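The planner had been called Ditine since February, and by fall the only person still working on it was the one who had written the first version.

She came in at six and read the overnight log. Run 449 had stopped at step 370. The planner had picked a grasp, thrown it out, picked it again and kept doing that until the timeout. The cost of both choices matched to the last digit.

"You can't decide," she said to the monitor.

She added a tie-break, four lines long. Keep the last choice unless the new one is better by a margin. She set the margin, rebuilt, and waited for the tests. There were 1,289 of them, and they took as long as a cup of coffee.

One failed. It was an old one from the Triltano office, with no comment on it. She read it twice and left it alone.

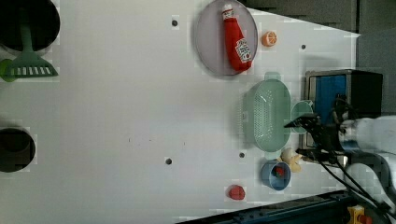

She typed the run number, 450, and put her hand near the keyboard. The candidate list filled the left side of the monitor. The top line flickered once, then held.

Her phone buzzed. Triltano wanted to know if the old test mattered.

"Ask me at lunch," she wrote, and pressed enter.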